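About Leludero

Leludero supplies and sets up tube handling cells for small laboratories. The company was started by Gizella Vörös, who wrote the motion software, and Roald Strand, who builds the grippers and mounts. We have 2 workshops, one in Szilágyi and one in Brernar. Assembly is done in Szilágyi. Calibration and customer training are done in Brernar.

Our main product is the Mavar kit. It comprises an arm, a two-finger gripper, a wrist camera, a bracket set and the software to run them. The kit goes on a bench the customer already has. Footprint with cable clearance is 464 by 435 mm. Racks are taught once by position and stored by name, and the software keeps up to 30 rack layouts.

Mavar moves capped tubes between positions in a rack or from one rack to another. It does not uncap, pipette or read labels. Customers who need those steps usually place the kit next to an instrument that does them.

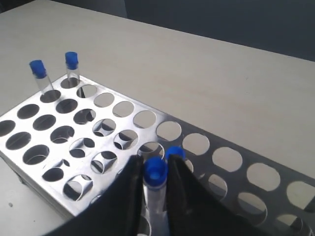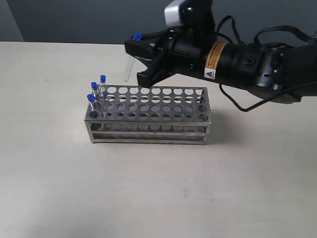
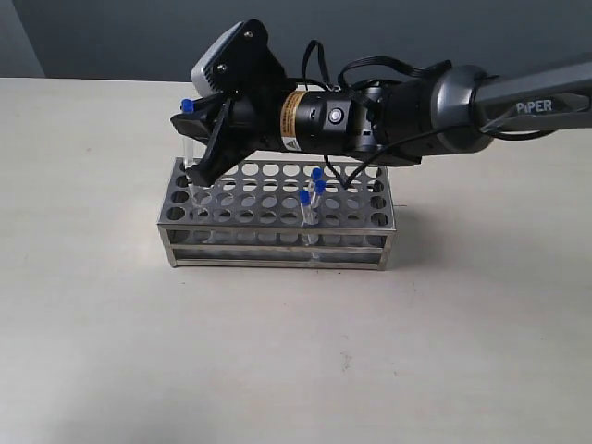
Capped tubes and a perforated metal rack, with one tube in the gripper.

Can we keep using the racks we already own?
Most racks with a regular grid of holes can be taught in a single session. Send us the hole diameter, the spacing and the height of the top plate, and we will tell you which finger set to order.

Each order includes installation and a day of training for two operators. Replacement fingers and brackets are kept in stock at Brernar. Software updates go out every January, with fixes in between as needed. Service requests are handled by Roald Strand, and questions about rack layouts or the programming interface go to Gizella Vörös. Workshop visits are by appointment.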